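Mullness Building, June walk-through
Storage, halls, kitchen, back lot. Comments typed up same day, sorry for the shorthand.

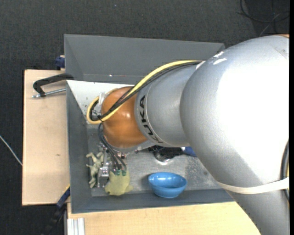 KUKA arm over the gray bin.

OK = fine. FIX = do it. WATCH = look again next time. NA = doesn't apply.

OUTSIDE

Front steps, handrail: OK. Left post had a wobble last time, tight now.
Front steps, treads: FIX. Grip strip peeling on second step down. Heel catcher. Pull the whole strip and put a new one, don't glue the corner back again.
Ramp: OK. Swept. Gravel creeping onto the bottom end from the planting bed, WATCH.
Parking lot lights: FIX. 2 out on the Balaskas side. Same ones as spring. The order was put in, no one can find the order. Put it in again.
Dumpster pad: FIX. Lids open, cardboard stacked against the wall next to it. No cardboard against the wall. Flatten it and get it in.
Drain at bottom of lot: leaves. Cleared by hand while I was there. WATCH.
Gas meter, posts around it: OK. Paint gone on one, not a hazard.

DOORS AND WAYS OUT

Main entrance: OK. Closer is slow but it latches.
Side door: FIX. Has to be lifted to latch. Hinge screws backing out, top hinge. Longer screws should do it.
Back door: FIX, TODAY. Hand truck and a pallet parked in front of it on the inside. Moved them. Were back when I walked past at 3:30. Tape the floor.
Exit signs: OK except hallway by restrooms, lamp on one side is dim. Battery test held for the full time on all the others.
Emergency lights: OK front and stair. Kitchen one did not come on with the button. FIX. Try a battery first, then the unit.
Door to roof: locked, key on hook, hook labeled. OK.

FIRE

Extinguishers: tags current, gauges in the green. The one in the kitchen is behind the coat rack. Move the coat rack, not the extinguisher.
Pull stations: OK, clear.
Alarm panel: no troubles showing. Zone map taped inside the cover is the old one, still shows the wall we took out. FIX, print a new one. Binder copy also.
Sprinkler heads: FIX in storage. Boxes on the top shelf way too close to the heads. Line on the wall is there for a reason, nothing goes over the line. 161 is the shelf number if you're looking for it, the tall unit on the Fladeck side.
Riser room: no storage in here!! Two paint cans and a mop bucket. Out.
Smoke doors: both hold open and both let go on test. OK.

ELECTRICAL

Panels: clear space in front, mostly. A chair at panel B. Moved.
Panel labels: FIX. Half of panel B says "spare" and they are definately not spare. Needs someone with an hour and a helper.
Extension cords: FIX. Cord under the rug in the front office again. A cord is not wiring. If that desk stays where it is, get an outlet put in.
Power strips: one plugged into another at the copier. Undone. WATCH.
Space heaters: none out, it's June. Ask again in the fall.
Outlets by sinks: tested, tripped and reset OK, all except left of kitchen sink. Wouldn't reset. Covered with tape, FIX before anyone uses it.
Cover plates: one cracked in the hall at floor level, vacuum probably.

KITCHEN

Hood filters: greasy. FIX. Schedule says monthly, sheet on the wall has blank boxes going back a ways.
Fridge temp: OK.
Floor: wet by the dishwasher, no sign out. Sign was in the closet. Keep it by the dishwasher.
First aid box: low on the small bandages, burn gel gone, eye wash out of date. FIX. Whoever takes the last one writes it on the lid sheet please.
Chemicals: spray bottle with no label under sink. Dumped and tossed. If you pour it into another bottle, label the bottle.
Knives: on the rack, OK.

STORAGE

Shelving: anchored, OK. Load sign on the heavy bay says 900 lb a level, and the stuff on level one looks under it. The light bay says 400. Somebody put the Nirau cases in the light bay. Those are heavy bay cases. FIX, get them moved down low, two people.
Ladders: six foot one OK. The eight foot has a bent spreader. Tagged out, do not take the tag off. It needs to go in the dumpster cut up so it doesn't come back.
Aisles: passable. Wants to be better than passable.
Lighting: OK, bulb covers dusty.
Roof leak stain: same size as the pencil line from last time. WATCH.

STAIRS AND HALLS

Stair nosing: OK.
Handrail, lower flight: OK.
Stuff under the stairs: FIX. Holiday boxes. Nothing under the stairs, ever.
Carpet seam by restrooms: lifting. Taped for now, tape is not a repair.
Restrooms: grab bars solid. Hot water too hot at the left sink, over 120. Turn the heater down and check again next day.

PAPERWORK

Drill log: last drill written up, no time filled in for how long it took. Need the time.
Emergency contact sheet: FIX, has an old number on it.
Key list: OK.

DO FIRST
Back door clear and floor taped
Kitchen outlet
Boxes off the top shelf
Kitchen emergency light
Step strip

Everything else before the next walk-through. Initial each line when its done and leave the sheet in the binder, not on my desk.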